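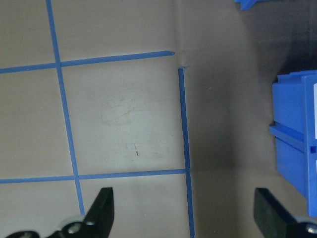

Taped Tables and Parts Bins: Sorting Room Layout Now in Use at Hernik

The Hernik workshop has completed the new layout of its small-parts sorting room, the first stage of a storage program carried out with the supplier Clakeva. Work on the room began in May.

The large table has been covered with brown paper and divided into cells with blue tape. Each cell serves as a fixed place for a bin or a tray, so that staff on the next shift can find materials where the previous shift left them. Faint pencil marks and scuffs on the surface are acceptable; lifted tape is to be reported to the room supervisor.

Mixed small pieces are kept in a blue stackable bin with an open front. Dark gray cylindrical parts are held separately in a second bin of the same style.

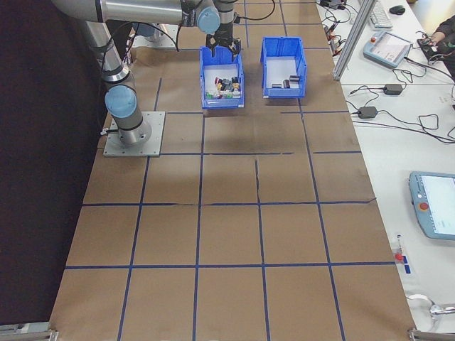

Two parts bins share a row of the taped grid in the sorting room.

The Hernik stockroom list currently covers 797 items. Items not yet assigned to a bin will remain in the Chaturvedi annex until the second stage opens. Departments wishing to reserve cells should apply to the stockroom office before 4 p.m. on any working day.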